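The Slowest Hands in the Stockroom

Gertraud Aebischer stocked drinks at Prudulow for years before the company bought into automation. She can set out a tray of cans while talking to you. The machine from Telell needs quiet, good light and a person standing by.

Cans on the bench, one morning in October:
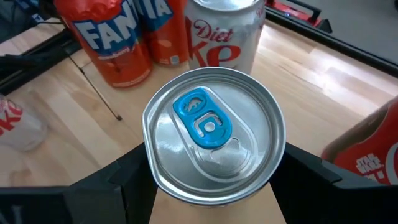
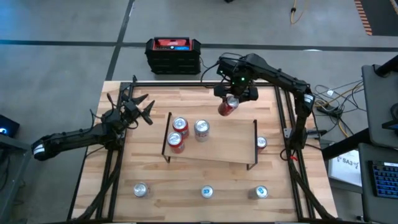 Has anyone lost a job over it?
So far two people have been moved to other shifts, and management won't promise more than that. Of the 58 on the payroll, five now spend part of the day minding the arms, at the same wage.

Hadi Geagea, the shift lead, calls that progress. Aebischer calls it babysitting. "They told us it would take the dull work," she says. "Watching it is the dull work."

Telell says the next version will need less watching. It said so last year, too.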